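What Our Dorm Does With Leftover Food
Ginette Gagnon
6 April 2025

So my roommate throws out half a loaf of bread every single week, and that's pretty much how I picked my topic! I wanted to know why people in Brilumham Hall waste so much food when we all complain about being broke.

I put a survey under 300 doors back in October and got 200 back, way more than I expected (I did promise cookies). The biggest reason people gave was forgetting what they had. Second was buying too much at once, mostly because the bus to the store is such a pain.

I also asked people to keep a food diary for a week. This part went kind of badly. Plenty of folks quit after two days, and one guy only wrote down pizza, so I left the diaries out of my results.

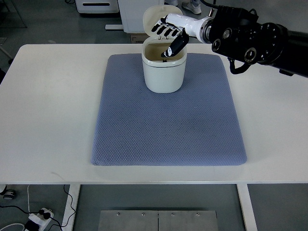
Bread and salad greens came up over and over as the stuff that gets tossed. Rizwan Hashmi on the second floor told me he freezes his bread the day he buys it, and now I do too. My roommate is still thinking about it.

If I did this again I'd start earlier and ask about the shared fridge, which really needs its own report.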